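From the godden-users list
Subject: Re: planner keeps retreating sideways out of the caddy pocket
Date: 3 February 2023

Hi all,

Sorry for the slow answer, I had the disassembly cell to myself for once and didn't want to waste it typing. So, the original question from last week:

> We're on the January build of Godden with the stock Liltus planner.
> After a place into a tight fixture the arm tries to leave at an
> angle and we get a collision stop. Padding the fixture mesh makes it
> worse. Is anybody else seeing this, and is there a flag for it?

Yes, we see it too! There isn't a flag, but there is a fix. Liltus treats the retreat as a free motion, so the second the fingers open it's allowed to pick any direction it likes. With a drive in a caddy and a post standing right next to it, most of those directions are terrible. Our tray has exactly that kind of post:
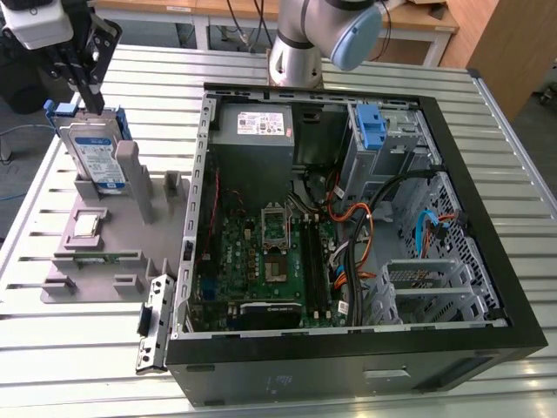
Geten: We tried a straight-line retreat on our side and it helped, but the planner still thought the part was attached to the hand for two cycles after release. Check your detach call before you blame the path.

Good catch, and I should have said that first. Detach has to land before the retreat is planned, and in the January build it's queued behind the scene update. I moved it up in the release state of our task tree and then pinned the first piece of the retreat to the tool axis. Out of 2,734 replayed plans, the sideways exits dropped to 41, and the ones I opened up were all old grasp poses I should have thrown out ages ago.

The other half of this is perception (bear with me). Going in for a caddy still inside the chassis, the wrist view gets busy fast: cables, perforated metal, shiny cage. I was segmenting the whole drive area and getting mush. Now I threshold on the blue plastic first, crop, and only then fit the pose. It's crude, but it gives the planner something steady to aim the fingers at. Watch out for the blue SATA connector sitting close to the caddy, it'll sneak into your mask if the crop is too generous.

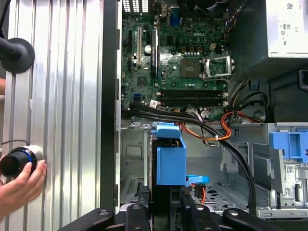 godden-users Digest, Vol 41, Issue 2

If you want to try it, the patch is on the obura branch, and it touches the release state and the mask node, nothing else. You'll need to rebuild the message package or the tree viewer will complain. I haven't tried it with padded meshes, so if you're still padding, please turn that off first and tell me what the log says.

Also, does anyone have a decent way to keep cables in the collision scene without the planning time going through the roof? I'm using fat capsules right now and I kind of hate them.

Cheers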